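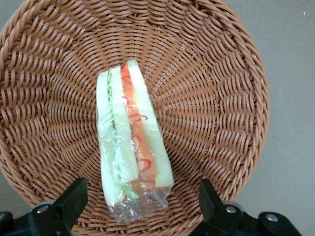
Wrist camera view: wrapped sandwich in a woven basket, both fingers in view.

Home Grippers Wrist Cameras Controllers Spares Trial Units Contact

Segers G2 Parallel Gripper with Allano Wrist Camera

Order code 2797. Supplied as a matched set: gripper body, two black fingers, camera, bracket and cable. The set is sold for light handling of packed food and small goods, and is offered on trial before purchase.

Fingers
Black, angular, with sloped upper faces. The finger screws can be reached from the camera side without removing the bracket. Check the screws before each session. A loose finger shifts the grip line and gives false results when two sets are compared.

Camera
The Allano camera sits close behind the fingers and looks along the approach. Both fingertips stay in view at the bottom of the picture, one to each side, so the gap can be lined up with the item by eye or in software. Frame rate is 60 per second. Focus is fixed. The near parts of the fingers are larger in view than the item and should be masked if your software tracks dark shapes.

Clear film
Film gives bright glints that move with the wrist. In our bench work the glints upset edge finding more than the weave of a basket did. Lower the exposure first, then move the light. A plain gray tabletop is a good base for setup – it separates well from brown wicker and from black fingers.

Notes from bench comparison
Rafail Economou ran the G2 against the Arora two-finger unit on the same arm and controller, using soft wrapped items in open baskets. The Arora closes faster. The G2 holds a low force more evenly and marked fewer items. On baskets with a thick rim, the G2 needs a steeper approach to keep the base of the finger clear. A twisted film end makes a poor grip point on either unit. Set the grip on the body of the item and reduce force until it slips, then add one step.

Controller
Works with the Sarnthorpe arm controller, firmware 619 or later. Earlier firmware reads finger position but ignores the force limit – do not use it for soft goods. The force log stores 4000 samples and then overwrites the oldest.

Trial units
Trial sets ship again from February. For bracket drawings or other finger shapes, ask for Gijs Willems and give the arm model and wrist bolt pattern. Return the set with both fingers fitted.

Contact sales | Terms of trial | © Segers | Back to top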